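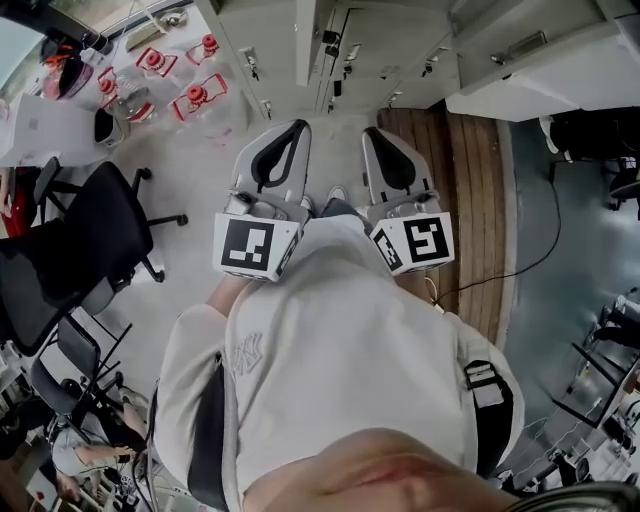 Change of flooring within one room is usually treated as a decorating decision. I think it should be treated as a joint decision first. Smooth pale grey flooring, timber boards and a darker sheet finish can share a room well enough, but each pair of surfaces needs a line where one stops, and most complaints begin on that line.

Maya Matar, who fitted floors for Karari before moving to Plallen, allows a step of 3 mm between finishes and no more. I would go lower in any room where people stand and work. A worker looking at their hands does not look at their feet, and soft-soled trainers catch on very small edges.

Board direction matters too. Boards laid parallel to the joint give one clean edge; boards laid across it give a row of cut ends, each free to move — and they do move by July.

Cables are the other neglected item. A thin black cable over brown boards is easy to miss, and over a dark floor easier still. Route it along the wall, or cover it. A cover strip costs less than a new threshold.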